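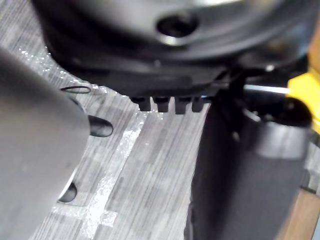
Writing the rules down before the arm moves

Most written procedures for robot work cover the fence, the emergency stop and the training record. The procedure used at Talebi goes further into the small things: what may be on the floor, where a cable may hang, who speaks first when two people are at one machine. It runs to 11 pages and is now in its third issue. The engineer responsible for it, who asked to be identified by role only, agreed to go through it clause by clause one afternoon in October.

The first issue was adapted from a document written for fixed arms in a packing hall. It did not transfer well. "A fixed arm has a base, and you can paint a line round the base," the engineer said. "With a mobile or legged machine the line has to be drawn from where the hands can get to, plus where the body can end up if it loses balance. Those are two separate distances and we had one box on the form."

The current form has both. Reach is measured with the arms extended and the hands open, fingers included. The fall distance is taken from the height of the machine and is not reduced when a support is in use. The engineer regards that last point as the one most often argued with. "People say it's on a hoist, so it can't fall. The hoist is a control. You record the hazard first and then the control. If you take the hazard off the form because the control exists, the next person removes the hoist and the form still says there is no hazard."

Hands have a section to themselves. Issue 2 treated a hand as a tool fitted to the arm and set a single speed limit for the pair. Issue 3 separates them. A multi-fingered hand can close while the arm is still, and the pinch points between thumb and palm are not covered by limiting the arm. The rule is that no person reaches within the span of the fingers unless the hand is disabled as well as the arm, and both states are read aloud from the screen by the operator.

"Reading it aloud sounds fussy," the engineer said. "It takes a few seconds. It means the second person has heard the state and doesn't have to lean over to see the display." 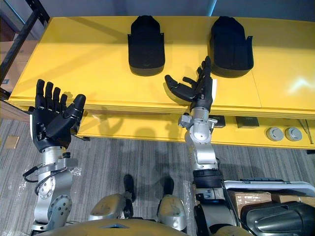
Words by the standards desk, Nustden Review
Filed under: Working practice

The floor section drew the most comment when the third issue went round. It asks for loose film, offcuts and packing to be cleared from the walking area before power is applied, and it applies to carpet and hard floors alike. Film is named because it slides underfoot, and because a foot or a wheel can carry it along. Cardboard is to be moved outside the marked distance or flattened and stacked.

Compliance is uneven, and the engineer does not dispute it. An internal review of 43 sessions found the electrical and stop checks completed in every one. The floor check was ticked in all of them too, but with no time written beside it in 11. "A tick with no time is a tick done at the end of the day," the engineer said. "I can't use it." The form now has the time box first and the tick box second.

Cables are handled by a rule borrowed from Zollo, a supplier that the site worked with on an earlier cell. A cable that crosses a joint must have enough slack for the full movement of that joint, and the loop must not be wide enough to catch on a fixture. The two requirements pull against each other. The procedure gives no figure and asks for a slow pass through the whole range, with one person watching the cable and doing nothing else.

Work surfaces are dealt with briefly. Objects to be handled are placed with the arms disabled. The table is checked for movement by hand. Nothing is stored on a lower shelf if a person would have to reach under the arms to fetch it.

Asked what was still missing, the engineer named two items. The first is shared use. A procedure written for one team is being followed by 3, and there is no agreed handover between them beyond a signature. The second is the camera view. Operators who work from a camera feed see what is in front of the machine and very little beside it, and the procedure does not yet say how the sides are to be watched. A draft clause requires a spotter with a separate stop button. It has been sent to Fallero, the firm that audits the site, for comment.

The engineer expects the spotter clause to be resisted on cost. "It's a second wage for someone who mostly stands there. I would still put it in - and I would put in that they don't hold a phone."

Issue 4 is due once the audit comments are back. Until then the third issue stands, with the handover sheet attached as a loose page.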